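Home About Programs Reports Contact

Reports > Repair and Skills

Stodum Repair Workshop: Mid-Year Progress Report to the Gerkby Fund

June
By the workshop coordinator

This report covers the first half of the second grant year. It follows the headings in the grant agreement, except that training and equipment have been put together because most of the equipment money went on training benches.

Summary

The workshop opened on all planned days except one Tuesday in the winter, when the heating failed and we sent people home at noon. We took in 472 household items for repair. The target for the full year is higher than that doubled, so we are a little behind, and the section on intake explains what we are doing about it. The evening course is full and has a waiting list.

Intake and repairs

Most of what comes through the door is small kitchen equipment, lamps, fans and vacuum cleaners. Coffee machines are the largest single group and also the slowest. They arrive scaled up, the cases are hard to open without breaking clips, and the owners want them back by the weekend. We now ask people to descale before they bring a machine in. A bottle of Brilline is kept at the front desk and sold at cost to anyone who has none at home. This has cut down on the machines that needed no repair at all.

Of the items taken in, 113 could not be fixed. The usual causes were a cracked housing, a burned-out motor with no replacement to be had, or a part that cost more than the item. These were stripped for spares where it made sense and the rest went to the county recycling yard.
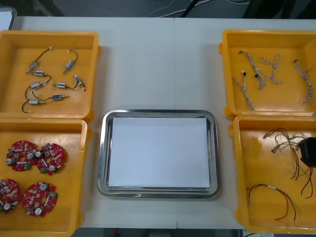
The drop in intake came in the spring, when the bus route past Stodum was moved for road work. Several regular visitors told us they could not carry a vacuum cleaner from the new stop. We have started a pickup point at the Vasiliu hardware store, which lets us use a shelf in the back. Items left there by closing time are collected the next morning. It is too early to give figures, but the shelf has been full most weeks.

Training and equipment

The evening course runs for ten weeks and covers basic electrical safety, soldering, testing with a meter, and finding faults in small appliances. One change was made after the first group. People asked for more time with their hands on things and less time with slides, so the two theory evenings were cut to one, and the freed evening is now spent on switches, valves and other moving parts.

The grant paid for new bench lighting, two fume extractors and a set of insulated hand tools. The lighting came in under budget. The extractors did not, as the first quote left out the ducting. The difference was covered from the lighting line, and we wrote to the Fund about this at the time.
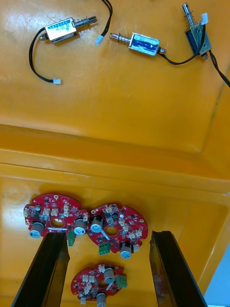
Parts storage is still a weak point. Donated spares arrive in shopping bags and cigar boxes, and sorting them takes up hours that should go to repairs. We have labeled the shelves by type of part instead of by type of appliance, and that has helped. The long-term answer is a proper cabinet, which is in the budget for the second half of the year.

Over 100 people have asked for a place on the course. We can take 12 at a time. A second evening would need another qualified instructor, and we have not found one at the rate we can pay.

Money

Spending is on track overall. Rent and insurance are as planned. Consumables (solder, fuses, cord, plugs) ran high because of the extra practice evening. Visitor donations came to an average of $147 a week and go straight back into consumables.
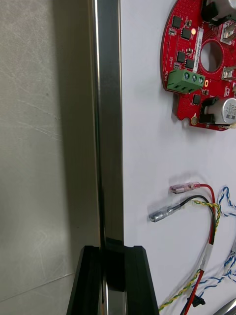 Next six months

We plan to buy the parts cabinet, keep the Vasiliu pickup point going through the winter, and run two more courses. We would also like to discuss moving part of the unspent travel line to instructor pay. A revised budget sheet has been sent separately.

Comments (3)

benchwarmer: Took my toaster oven in last month and it is still going. Please keep the pickup shelf.

R.T.: Any chance of a Saturday course? Evenings are no good if you work second shift.

fan_of_lamps: Are the stripped spares for sale or only for the workshop?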